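Ticket 202 – Muvard handset gets hot and slows down on charge
Opened by: Kalkidan Sisay
Assigned to: Mesfin Wubshet
Status: Open, waiting on supplier
Product: Muvard, Drollside build

Kalkidan Sisay wrote:

My Muvard gets too hot to hold comfortably when it is on charge and doing anything else. The screen dims by itself, then typing starts to lag. It has done this since the last system update. Before that it got warm but never slowed down. I bought the phone in May and it has not been dropped or repaired.

I use the charger that came in the box. The case is off when charging. I have restarted it several times and cleared the cache from the recovery menu, no change.

Mesfin Wubshet wrote:

Thanks for the report. Please go to Settings, Device care, Temperature log and send me the export. Also let me know which processor revision is listed under About phone. Two were used in this model and they do not behave the same.

Kalkidan Sisay wrote:

Log attached. It says Omoregie rev B. The highest reading is 92 on the processor sensor, with the battery at 44. Both were during a video call while charging. The call app closed a minute or so later.
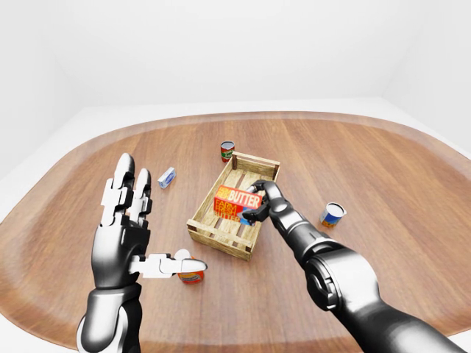
I tried the same call on battery only and the processor stayed well below that. It also seems fine if I charge it switched off, although a full charge still takes longer than it used to.

Mesfin Wubshet wrote:

Those figures are in Celsius, so the processor is reaching the point where the phone cuts its speed. The dimming is part of the same thing. The battery reading is high but the phone has not logged a battery fault.

Rev B needs a different power table from rev A. Looking at your log, the update has loaded the rev A table – the line to look for is "ptable=A" near the top. That would let the processor run at full speed for too long before it steps down.

Please try this:

Turn off fast charging under Battery, More settings.
Set Performance mode to Balanced.
Restart, leave the phone idle for 20 minutes, then repeat the call on charge.
Send a new export.

Kalkidan Sisay wrote:

Done. Peak was lower this time and the call stayed up. The screen still dimmed once. Still shows ptable=A after the restart. Is there a way to put the old update back?

Mesfin Wubshet wrote:

Not on this model, the bootloader blocks older versions. Please don't try the unofficial Dovex tool that gets mentioned on the forum. It writes the rev A firmware as well and we have had two phones in that would not start afterwards.

I have passed your logs to the firmware team and linked this ticket to the main one for rev B. Keep fast charging off for now. If the phone shuts down by itself or the back starts to lift, stop using it and reply here so I can book a replacement.

Nov 27, 2024 – Update from Mesfin Wubshet: supplier confirms the wrong table was shipped. Corrected build is in testing, no release date yet. Ticket stays open.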